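Sercombe hand-held gripper, type 4

Overview

The Sercombe is a hand-held gripper for recording manipulation examples. The operator holds it by the handle and carries out a task directly. Recordings are used as training data for arm-mounted grippers with the same finger geometry. No arm is needed on site, and sessions can be run in ordinary furnished rooms.

Construction

Two fingers with black pads, driven by a trigger in the handle. The body is moulded plastic and carries the camera mount. A square black-and-white marker on top of the gripper is used for tracking. Pads are a wearing part and are sold in pairs.

Supplied with the unit

Gripper with pads fitted
Camera mount and fixing screws
One spare pair of pads
Hex key
Printed calibration sheet

The camera, memory card and carrying case are ordered separately. The Laur case holds 4 units.

Recording

Each example should contain one complete action. Start with the fingers open and hold still until the indicator turns green. Finish with the fingers open and clear of the object. Episodes longer than 60 seconds are split on import by the Fullitz software, and the parts are listed under the same task number. An import folder may hold over 200 episodes.

Soft items

Cloth should be recorded from several starting positions and on more than one kind of surface, including patterned fabric. Close the fingers on a fold and keep the wrist level during the lift.

Lavender-purple cloth on a patterned round cushion, wicker chair:

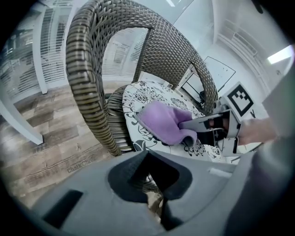
Maintenance

Wipe the pads with a dry cloth after each session. Do not use solvent on the marker. Recalibrate after changing pads or removing the camera mount.

Ordering

Part number 1471. Quotations and spare parts: Meinir Eynon, Tadham sales office. Technical questions: Reece Wainwright.

Page revised 8 May 2020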